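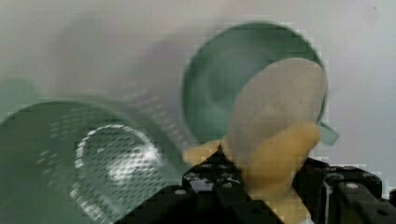 Fig. 1. Green colander and round mesh disc, with a soft yellow item in front.

Household Skills, Unit 4: Draining, Straining and Sieving
Handout for the evening group, Letton site. Notes by Paraskevi Xenos.

This unit follows on from washing and peeling. Read it before the practical and bring it with you, as the quantities for the task are at the end.

1. Two kinds of hole

A colander has large holes and holds food back while water runs away quickly. It is used for pasta, boiled potatoes, washed leaves and tinned beans. The green one in Fig. 1 is perforated in this way. Rice and lentils may fall through a colander, depending on the size of the holes.

Mesh has much smaller openings. It holds back fine pieces such as seeds and tea leaves, but it drains more slowly and it clogs. The disc in Fig. 1 has a fine texture like a woven screen. Compare it with the holes in the colander and decide which you would use for rinsed quinoa.

2. Draining

Put the colander in the sink before you lift the pan. Pour away from you, slowly at first. Let the steam clear, then shake the colander two or three times and leave it to stand for a minute. Pasta that is going into a sauce should not be rinsed. Keep a cupful of the cooking water back.

Washed salad needs longer than people expect. Leave it for 10 minutes and turn it over once with your hand.

3. Straining

Straining means keeping the liquid. Stand the strainer over a bowl or jug large enough to take all of it, and check that the bottom of the strainer will sit clear of the liquid. Stock is strained twice, first through large holes for the bones and vegetables and then through mesh. Do not press the vegetables if you want it clear.

4. Cleaning

Rinse straight after use. Starch dries hard in small holes and is difficult to shift later. For mesh, hold it upside down under the tap so that the water pushes the bits back out the way they came in. Use a soft brush on both sides. Wire wool damages fine mesh and should not be used.

Stand everything on its edge to dry. Colanders can be stacked once dry. Flat mesh pieces go on the shelf above, with nothing heavy on top of them.

5. Practical task

Work in pairs. Each pair has 2000 ml of water and one bag of dried peas, soaked beforehand.

Drain the peas through a colander and time it. Return them to the water and drain them again through mesh. Write down both times and what was left in the bowl in each case. Allow 20 minutes, including washing up.

Mpho Radebe will take the practical. Worksheets go in the tray by the door.

Reading: Petridis, Kitchen Basics, chapter 3, to page 22. The part on jelly bags is optional.

Next unit: measuring dry goods.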